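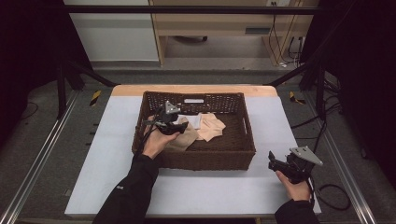
Folded cloths in a brown wicker basket.

Opinion: Animal vocal studies should publish the failed trials

June 13, 2020

Work on vocal learning in animals has a reporting problem. A paper states that a parrot, a seal or an elephant matched a human sound, and a short audio clip goes out with the press notice. The clip is the best trial. The remaining trials are reduced to one line in a table, and the recordings stay on a laboratory drive.

The Plonport study of captive starlings, released in February, shows why this matters. The team recorded 2,581 responses from 2 birds over 50 sessions. The published sound files number 40. All are good matches to the target whistle. The paper gives a mean pitch error, but a mean says little about how the errors are spread. A bird that is slightly flat on every note and a bird that is right half the time and silent or wild the rest can produce similar figures. Those are different abilities and probably call for different explanations.

The usual objection is cost. Sound files are large, and someone has to label them. I accept the second point. The first is weak, given current storage prices. The Ernach aviary group already posts its full session audio, unlabeled, with a plain text log of food rewards. Other groups have reanalyzed it using Skoveo, a free pitch tracker, and one reanalysis corrected the timing of the rewards.

Journals could require the same. The Sarpong archive accepts deposits of this type and assigns each a permanent record. Editors should ask for the deposit before review, including sessions in which the animal made no sound. Silent sessions bear on motivation, and most papers now drop them without stating a rule.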